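4.3 Does the line-balancing gain survive a second look?

The rebalancing method of Georgiev is usually cited for the throughput gain reported at the Skevmont plant. We went into this section expecting to confirm that gain and to spend our space on its causes. Our reading of the shift records makes us less sure that there is a gain to explain.

The first problem is the baseline. The original study compares output after rebalancing with output in the four weeks before it, and those four weeks include the changeover to the Dasine feeder. Any plant engineer would expect a dip during a changeover. Measured against a dip, doing nothing at all would look like progress. When we drop the changeover weeks and use the earlier shifts in their place, the gain shrinks to a size that ordinary shift-to-shift variation could produce.

The second problem is what was counted. Of the 546 shifts in the records, 63 were left out of the original analysis as "not representative." No rule is given for this label. We asked for one and received a spreadsheet in which the excluded shifts are marked by hand, without a reason code. Most of them fall after the rebalancing. We do not claim that they were picked to help the result -- a tired analyst cleaning data late in a project could end up with the same list -- but a reader has no way to tell the difference.

Manual stations raise a further doubt. The method assigns each station one fixed task time, taken as the mean of 20 timed cycles. This may be fair for a press. For two-handed work it hides most of what matters, and the task times at the manual stations have long right tails that a mean of 20 cycles will not catch.

Figure 7. Two hand-held grippers, the one on the right held by a person and carrying a square black-and-white marker.

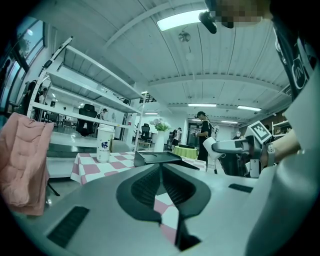 4.4 Simulation check

To see how much the fixed task times could matter, we rebuilt the Skevmont line in the Olleck simulator and ran it 1000 times under each of two conditions. In the first, every station used its published mean. In the second, manual stations drew their times from the logged cycles. Layout, buffer sizes and crew were the same in both.

With fixed times the rebalanced line beat the old one in nearly every run, much as the original authors found. With drawn times the advantage became small and changed sign in a large share of runs. The buffer ahead of final inspection was the weak spot. It filled whenever two slow cycles came close together, and the new balance, having taken slack out of the stations upstream, had nothing left to absorb them.

Our own model deserves the same suspicion. It treats cycle times as independent, and operators on a real line plainly speed up and slow down in response to one another. Bence Bakos, who read an early draft, argued that this could push the result either way, and we have no data that would settle it. We also took the published buffer sizes on trust.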